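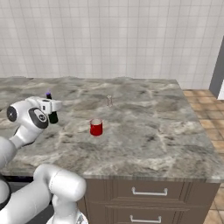
Small dark bottle, purple cap, marble countertop.

Stiltcombe Winter by R. Plidik — did anyone finish it?

marrowfat
posted 27 Jan 2018
Picked this up because the first hundred pages of the Husdale books were so good. Veterinarian inherits a failing hotel, grumpy accountant comes to close it, there is one working fireplace. Fine. Then he proposes in chapter nine and we get 2 more funerals and a lawsuit over a footpath. Who was asking for the footpath?

Yogesh Grewal
I was. The footpath is the only part where they talk to each other like adults.

tillie_b
Gave it 2 stars. Rusnák is a terrible hero. He apologizes by spreadsheet.

marrowfat
The spreadsheet was the best scene!

tillie_b
It had a tab for her mother.

Yogesh Grewal
Which she deserved. Has anyone read the new edition? Mine has 3,112 ratings on the store page and the old one has 2,876, and people keep saying the ending is different.

pagesandpie
Same ending, one less funeral. The goat lives now.

marrowfat
Spoilers, please. I was still worried about the goat.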